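4.3 Fehlerfall: Verlust des Schlüssels bei der Übergabe

Von den 400 Durchläufen der zweiten Messreihe gingen 30 wegen desselben Fehlers verloren. Ablauf jeweils ähnlich: rechter Arm greift den Schlüssel am Ring, hebt an, Übergabepunkt wird angefahren – und kurz vorher rutscht der Ring aus den Schaumbacken. Die Steuerung merkt davon nichts. Greifer meldet weiter »geschlossen, Objekt gehalten«, der linke Arm fährt los und schließt ins Leere. In der ersten Reihe (Januar, alte Backen, 50 Durchläufe) trat das nicht auf, dort wurde allerdings nur am Schlüsselkopf gegriffen. Direkt vergleichbar also nicht.

Der Grund liegt nach unserer Auswertung in der Kraftschwelle. Weicher Schaum gibt nach, ein dünner Metallring drückt sich ein, der Motorstrom steigt kaum. Gündoğdu hatte die Schwelle im Modul Nistis für flache Teile eingestellt, bei Ringen liegt das Signal zu nah am Leerwert. Fällt der Ring heraus, schließt der Schaum die Lücke, Strom praktisch unverändert. Abb. 4 zeigt die Arbeitssituation aus Sicht der Handkamera.

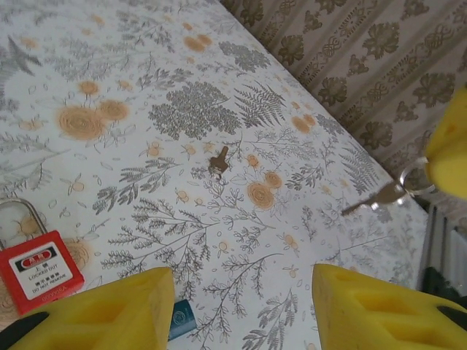
Abb. 4: Aufgabe »Schlüssel und Schlösser«, Blick der Handkamera.

Die Haltemeldung allein reicht als Freigabe für den zweiten Arm nicht aus. Sie war in Issa so übernommen worden, aus der Zeit mit den harten Backen, geprüft hat das danach keiner mehr. Besonders heikel bei einem Griff wie in Abb. 4, wo der silberne Schlüssel nur über seinen runden Ring am gelben Schaum hängt und schräg nach unten zeigt: Schlüssel und Ring können gegeneinander pendeln, der Schwerpunkt liegt unterhalb der Greifstelle. Der messingfarbene Schlüssel auf der Tischdecke ist der einfachere Fall, wird aber vom Detektor bei unruhigem Untergrund gelegentlich als abgestürztes Objekt gewertet. Fehlalarm, kein Sachschaden, kostet trotzdem Zeit.

Sicherheitstechnisch schwerer wiegt ein Vorfall am Standort Grokthorpe. Nach einem Verlust griff Cardoso in den Arbeitsraum um den Schlüssel zurückzulegen, die Zelle stand scheinbar still. Tatsächlich lief ein Wartezustand von 2000 ms, danach Wiederanlauf ohne Quittierung. Keine Verletzung, der Arm fuhr an der Hand vorbei. Der Wiederanlauf nach Objektverlust wurde noch am selben Tag gesperrt, seither muss von Hand am Bedienpult quittiert werden. Hattar und Danladi haben die Zustandsmaschine anschliessend durchgesehen und eine zweite Stelle mit gleichem Verhalten gefunden (Abbruch während der Rückfahrt), ebenfalls gesperrt.

Gegenmaßnahme für den Verlust selbst: Bildabgleich vor der Freigabe. Handkamera prüft ob das Objekt noch an der Backe ist, erst dann fährt der zweite Arm. Erste Versuche in Cerkville brauchbar, bei verdecktem Ring aber unsicher – hier fehlen noch Daten. Die Schwelle zusätzlich je Objektklasse zu setzten wurde verworfen, zu empfindlich gegen Alterung des Schaums. Offen bleibt auch, wie stark sich der Ring nach längerem Halten eindrückt; Messungen dazu laufen, siehe Abschnitt 5.1.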